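How a Robot Arm Picks Things Up
Build notes for readers 9 and up
By Cyprian Zieliński, Boma shared workshop

A robot arm is a chain of stiff parts joined by motors. Each place where two parts meet is called a joint. Your own arm has joints too: the shoulder, the elbow and the wrist. Ours was put together at the Boma workshop from a kit called the Sovia, and the build took 11 evenings. Most of that time went into screws and wires. Very little of it went into making the arm move.

Parts you need to know

The base is bolted to the table. If the base can wobble, everything above it wobbles more, and the far end of the arm wobbles most of all.

The links are the stiff parts between the joints. Long links reach farther, but the motors have to work harder to hold them up. Try holding a book close to your chest, then hold it with your arm straight out. The book has not changed. The load on your shoulder has.

The motors turn the joints. Inside each motor is a sensor that measures the angle of the joint. The computer reads this number many times every second and compares it with the angle it asked for. If the two numbers are different, it turns the motor a little more. Engineers call this feedback.

The gripper is the hand. Ours has fingers that close toward each other. It has no skin and cannot feel that a thing is soft. It can only measure how hard its motor is pushing.

The cable carries power and signals. A cable must have enough slack to follow the arm to its farthest point. We made ours too short the first time. The arm reached out, the plug came loose and the arm stopped. We replaced it with a cable 14 inches longer.

How the arm knows where to go

A table is flat, so any spot on it can be named with two numbers. One number says how far left or right, and the other says how far forward or back. A third number gives the height above the table. With these 3 numbers, the computer can work out how far each joint must turn to put the gripper in that place. This calculation is called inverse kinematics. "Kinematics" is the study of motion. "Inverse" means that you start with the answer (where the hand should be) and work backward to the question (what the joints should do).

There is often more than one solution. Touch your nose with one finger, then raise and lower your elbow while the finger stays where it is. Your arm has found several solutions to the same problem. A robot has to choose one, and ours is told to choose the one that needs the least turning.

Why kitchen things are hard

For the first tests in October we used wooden blocks. A block has flat sides and keeps its shape. After the blocks, we moved on to dishes and food shapes, and the work slowed down.

A plate is wide and thin, so there is very little for the fingers to close on. A bowl is better, because its rim stands up and one finger can go inside it. A cup lying on its side is a different problem from a cup standing up, even though it is the same cup.
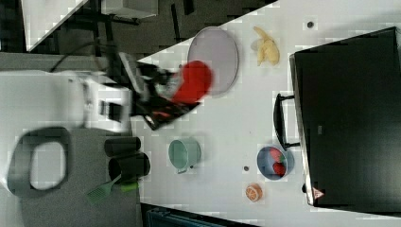
Soft things bring in another rule, which is the force limit. The gripper closes until its motor is pushing with a set amount of force, and then it stops closing and holds. A high limit crushes a strawberry. A low limit drops a spatula. Our control program, Ronier, stores a separate limit for each kind of object, on a scale from 1 to 11. Fruit is set at 3. Spatulas are set at 5.

Speed matters as well. A fast arm is hard to stop, and a held object can swing or slip. Ronier slows the arm down for the last part of each move, when the gripper is close to the table.

Safety rules at our table

Keep your hands, hair and sleeves away from the arm while the power is on.
Know where the stop button is before anyone starts the arm.
An adult turns the power on. Anyone may press stop.
Never catch something the robot has dropped. Let it fall.

Words to remember

Joint: a place where two parts meet and can turn.
Link: a stiff part between joints.
Feedback: measuring what happened and correcting it.
Inverse kinematics: working out the joint angles from the position of the hand.
Force limit: the hardest push the gripper is allowed to make.

Next in this series: wiring the Malinowski motor board.
Page last changed Tue 27 December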